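Crew wanted – Peveo, 40 footer, August regatta

We're three short for the August series and need people quick. Two for the foredeck, one trimmer. Bow experience would be lovely but if you've done a season of club racing on anything with a spinnaker, get in touch anyway.

Tomos Wynne skippers, Feng-yi Su on tactics. Friendly boat, fairly shouty at the marks.

What you need: own lifejacket and boots, decent swimmer, free for both practice evenings (6pm on the pontoon, not 6.20). Oilskins we can lend, mostly large.

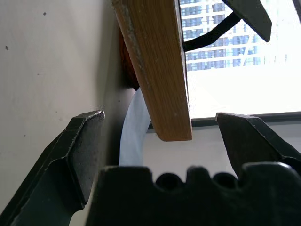 Unpaid, sorry. Lunch on board and entry fee covered. Your share of the house is £446 for the week, bunk room, bring a sleeping bag. If you live locally and dont need a bed then nothing to pay.

Also after someone for the delivery trip home afterwards – 700 miles, no rush, night watches. Different crew, so say which one your after or both.

Message Kwan-ho Liu through the club office with your weight, what you've sailed and a phone number. Places go as people reply.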